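Home Issues Workshop Notes Parts Swap Subscribe

Search back issues Go

The gripper that forgot where shut was

2018-02-17
7 min read

Okay, so I promised you a piece on cable dressing this time, and cable dressing is going to have to wait, because we've had a proper fault on the insole bench and I've thought about very little else. If you run any kind of electric gripper (and from the mail I get, plenty of you do) please read this one before you next hit the reset button. I wish I'd read it in September.

Quick background for the newer subscribers. At Boklow we've got a bench with robot arms that pick up shoe insoles and put them down again somewhere more useful. The insoles come in from a supplier called Vomau, all mixed up, and the arms are meant to sort and stack them. It's a lovely job for learning on and a rotten job if you want an easy life. Insoles bend. They stick to each other. The fuzzy ones shed. Some are as thick as a slice of bread at the heel and hardly there at the toe, so where you grab matters a whole lot.

The first sign of trouble was drops. We'd always had a few, everybody does, but these came in bunches. The arm would come down in exactly the right spot, the fingers would close, the wrist would lift, and the insole would just stay where it was. Then it would do the same thing again, perfectly cheerful about it. The program thought it was holding something and carried nothing all the way across the bench, opened up with great care over the stack, and went back for more.

I blamed the finger pads. I always blame the finger pads! I cleaned them with alcohol, I swapped them for the spare set, I wrote a snippy note about fluff. Drops went away for a day or so and I felt very clever. What had really made them go away was that I'd powered the whole bench down to change the pads, but it took me an embarrassingly long time to put that together.

Then Teodora Georgiou got her knuckles rapped.

She's fine, let me say that right away. She had the bench in the slow teaching mode, which is what you're supposed to do, and her hand was beside the gripper, holding a tray steady, in a spot we had all measured and agreed was clear. The gripper is set up to open to 70 millimeters and stop. She was outside that. She told it to open, and the finger kept coming past the place where it should have quit and caught her across the back of the hand. It didn't break the skin. It did make her say something I won't print, and she hit the stop button with her other hand before I'd even turned my chair.

What I love about Teodora is that she didn't just shake it off and carry on, which I'm sorry to say is what I might have done. She left everything where it was, went and got the calipers, and measured the gap between the fingers. The screen said 70. The calipers said 75. We measured it again with me holding the calipers, since neither of us wanted to believe it, and got the same thing.

So there you go, the gripper was wrong by 5 millimeters about its own fingers. Every close was too wide by that much and every open was too wide by that much. All those drops I'd been pinning on the pads were fingers that stopped short because the controller was sure they'd already arrived. With a thick insole you could get away with it, more or less. With a thin one there was simply daylight on both sides.

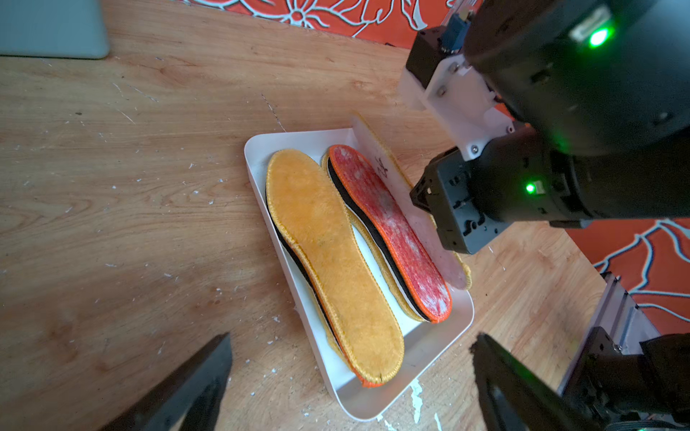
Homing is where it all went bad, and I want to go slowly because it's a simple thing that I had never really thought through. Our gripper doesn't know where its fingers are when it wakes up. To find out, it closes gently until it can't close any more, and it calls that place zero. Lovely, as long as the fingers are touching each other. Now think about what happens if there's something between them. The trays on this bench are packed with stacks, a mustard terry-cloth insole on top of one pile and a speckled red one on the next, and a jaw can just as easily be pinching a single frosted sheet by its corner as a thick fuzzy heel. Homing on the thin sheet, you'd be off by a whisker and might never notice. Homing on a thick one, the gripper squeezes, feels resistance, decides it must be shut, and writes down zero with a whole insole sitting in its mouth. And the green lights on the arm and on the gripper head? On our setup they mean powered and no fault reported. They've got nothing to say about whether zero is in the right place, and I had been reading them as "all good" for months.

So why was it homing with its mouth full? That was my doing, mostly. We use a little supervisor program from Dovhaniuk that watches the bench, and if the gripper stops answering for more than 2 seconds it resets the gripper and starts again where it left off. I turned that feature on. I remember being very pleased with it, because before that somebody had to walk over and press reset by hand, and I'm lazy. A reset on this gripper includes homing. If the connection hiccuped while the fingers were empty, no harm done. If it hiccuped halfway through a carry, the gripper homed on whatever it was carrying, came back up looking healthy, and was wrong from then until the next full power-down.

The hiccups had a cause too, in case you're wondering. The gripper cable runs down the forearm and there was a connector that had worked itself partly loose, so certain wrist angles tugged on it. (Yes, this is a cable dressing problem. Yes, I see the irony, I was halfway through writing that article.) We pushed the connector home, put a clip on it and gave it a proper loop of slack. I'd love to tell you that was the fix. It made the hiccups rare, and a rare hiccup is a nastier thing to chase than a common one, so please don't stop at the cable if you find yourself in the same boat.

Next we went back through the logs. The Multell logger we have hanging off the controller keeps every pick with the commanded width and the motor current, and I'd honestly never looked at the current column for anything. There were 2,912 picks on file since I turned on the automatic reset. Once you know what you're after it jumps right out at you: every so often there's a reset in the middle of a carry, and from that line on the current at the end of each "close" is almost flat, because the fingers are closing on air. Then there's a power-down, and it looks normal again. I could even find the afternoon I changed the pads. That was humbling.

There was one more ugly bit in there. With zero shifted, the "open all the way" command pushes the fingers past where they should go, and on a different day, after homing on something thicker, they'd have run right into the hard stops. I found a stretch where that seems to have happened over and over, with the motor leaning on the stop each time. We've taken that gripper apart and I can't see any damage, but I'm keeping an eye on it, and I'm not ready to call it healthy.

Okay, what we changed. The gripper may no longer home unless the program knows the hand is empty, and "knows" means it has opened first, over the drop bin, and a person has pressed a button to say they looked. The automatic reset still happens if communications drop out, but now the arm just stays put afterward and sulks until somebody comes. I hate the walking. I'm doing the walking.

We also made a gauge. It's a scrap of aluminum bar that lives on a string beside the bench. At the start of each session the gripper closes on it and the program compares what it reads to what the bar really is, and if they don't match, nothing moves. Teodora wanted the check to run after every reset as well, and she was right, so it does. The first version of the bar had a burr on one edge and failed the check all morning, and I filed it down over lunch and felt silly.

The hand-clearance rule got rewritten too, and this is the part I'd ask you to copy even if you ignore everything else. We used to keep our hands outside the distance the software said the fingers would open to. Now we keep them outside the distance the fingers can mechanically reach, hard stop to hard stop, with the cover off and the motor doing anything it likes. There's tape on the gripper body that shows you where that is. If someone needs to steady a tray inside that space, the gripper power gets switched off first, and yes, it's slower, and yes, we've had some grumbling (mine).

A few of you will write in to say that a gripper with an absolute encoder wouldn't have had this problem. You're right! If you've got the budget, please go ahead. We've got the ones we've got.

What I'd really like to hear from you is whether your gripper homes on power-up, on reset, or on both, and how you found out. I had to dig through the manual twice and the answer was in a table footnote. Send me the make and what you saw and I'll put the replies together for the next issue, right after the cable dressing piece, which now has a much better opening than it used to.

Teodora has the calipers on her desk, by the way, and you have to sign for them.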